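Subject: Re: [cell-users] Arm stopping dead near the right wall of the bin
Date: March 17, 2021
To: cell-users list

On the Stuvik cell, the other group wrote:

> We are seeing protective stops on our bin picking cell and would like
> to know whether anybody else has had them. The arm goes down for a
> block, everything looks normal, and then it trips on external force
> before the fingers have reached anything. Restarting from home clears
> it. It happens perhaps a few times a day and always on the right hand
> half of the bin. We have swapped the gripper, checked the payload
> settings and lowered the speed. The camera calibration was redone last
> week and is fine. Did Brokwood ever get to the bottom of theirs? I
> remember something in the December thread but it seemed to stop
> halfway.

Yes! We did, and I am sorry the December thread was left hanging. I had a draft of this sitting in my folder for weeks and your message has finally shamed me into finishing it. It is a lovely fault, if you like faults, and I have become far too fond of it.

Short version for those in a hurry: our hose bundle was pulling on the wrist. The arm was right to stop. We spent the best part of two weeks blaming the force threshold, the blocks, the bin and the Gruslow planner, in that order, and owe the planner an apology.

Long version follows. Get a cup of tea.

How it looked to us

Much the same as yours. We run picks out of the front bin and drop into the one behind it. The trip came during the descent, with the fingers open, nothing underneath them, and the log showing an external force on the flange that had no business being there. Home and restart, and off it went again as if nothing had happened.

I pulled the logs from a run of 500 picks and went through them one evening. There were 12 protective stops. Every one was on the right side of the bin, and 10 of them had something else in common that I missed completely the first time: the last joint had been turned a long way round to line the fingers up with a block lying at an awkward angle. The remaining two were real bumps, fingers on the wall, which is a calibration matter and quite a different animal.

I should say that I only spotted the joint angle thing because I sorted the wrong column by mistake. I would love to claim it as method.

What we tried that did not help

Raising the force threshold. Please don't do this. I did it for one afternoon, the stops went away, and I was very pleased with myself until I saw the gripper come down askew and scrape its way along a block. The threshold was the only thing in the whole cell telling us the truth, and I had turned it down. It went back to its old value before we went home and I have put a note beside the setting for the next person who feels clever.

Slowing the descent. Fewer stops, but they were still there, and the cycle time was horrible.

Swapping the bin. We were sure the bottom was bent. It wasn't.

Redoing the payload. I did this twice. The second time it gave a slightly different answer from the first, which should have set off a bell, as the gripper had not changed between the two. What had changed was how the hoses happened to be lying when I pressed the button. If your payload figures wander from one run to the next with the same tool on, stop there and look at what is hanging off the wrist.

What was really going on

Our hoses leave the wrist, make a loop out to the side and come back down to the tool. With the last joint near the middle of its range the loop hangs free and weighs next to nothing. Wind the joint one way and the loop tightens until it has no slack left, and from that point the hoses are a spring between the wrist and the gripper. The arm feels the spring and has no means of telling it from a hand or a wall.

Why the right side? In our cell the arm comes in from the right, so for blocks under it on that side it has to fold up more, and the wrist ends up in a pose where the loop is already short before any twist is added. Left side picks leave the arm stretched out and the loop has room. I found it by moving the arm by hand, very slowly, with one finger resting on the hoses. You can feel them go from floppy to stiff over a surprisingly small angle. Do try it — it is the most convincing test of the lot and costs nothing. (Hand guiding mode, low speed, enabling switch held, somebody else by the stop button. We had a near thing with a thumb on the Dalen cell once and I would not like another.)

How to check yours

I have written this out as steps so that it can be pasted into the cell notes. It took us 8 minutes once we knew what we were doing.

1. Stop the program, drive to home and switch to the slow manual mode. Make sure the air is in the state you normally pick with. Pressurised hoses are a good deal stiffer than empty ones, and we got a clean bill of health the first time by testing with the air off. Silly.

2. Look over everything that runs along the arm to the tool: cables, hoses, ties, clips. Mark each place where something is held with a bit of tape so you can see later if it has crept. A tie that slips a little at a time will give you a fault that comes and goes for weeks.

3. Put a handful of blocks in the bin at mixed angles, including one or two close together and well over to the side where you get your stops. Bring the gripper down over them by hand to the height where it usually trips and leave it there, holding nothing.

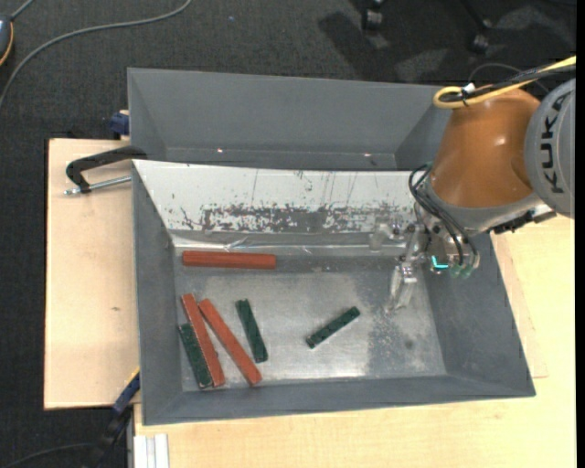

4. With the gripper at that height, turn only the last joint, first one way and then the other, and watch the force reading as you go. It should stay flat. If it climbs as the loop closes up, there is your spring. Write down the joint angle at which it starts to climb. Ours did it in one direction only.

5. Repeat over the opposite side of the bin. You want to see whether the angle from step 4 shifts. If it doesn't, your trouble is probably somewhere else and I would love to hear where.

6. Go back to home and look at your tape marks before touching anything.

What we changed

Two things, and I would do both.

First, we gave the loop more slack and moved the last fixing point so that it turns with the wrist a little further before pulling. Don't overdo it. Our first go was so generous that the loop could catch on the bin wall, and we had simply traded one stop for another, with a nastier noise.

Second, we put a limit on the last joint in the planner, set a bit short of the angle from step 4. The blocks are rectangular and the fingers don't mind which way round they are, so any grasp past the limit can be swapped for the same one turned by half a turn. Gruslow does this quite happily once you tell it the two are equal. It had been picking whichever came first in the list, and there was no reason for it to know better.

After both changes we ran the same 500 again. No stops on the hoses at all. We did get one proper bump, on the wall, and the arm stopped for it beautifully, at the old threshold. I was absurdly happy to see it.

Things I still don't know

Whether the hoses were getting stiffer with age. They felt it, but I had no new ones of the same sort to compare with. If Stuvik has a fresh set and an old set, a side by side would be wonderful.

Whether the same thing is behind the odd payload results people have had at Dalen. The symptoms fit, but the tool there is heavier and I don't want to push my pet theory on to everyone's cell.

Whether it is worth having the program check for this by itself at start of day, with a slow twist of the last joint and a look at the reading. I have a rough script that does it. It is ugly, and at present it assumes our home position, so please don't run it as it stands. If two or three of you want it I will tidy it up and post it here.

Do let the list know what you find at step 4, even if it is a flat line. I would be glad of the joint angle and which way you were turning, and whether the air was on.

Cheers from the Brokwood cell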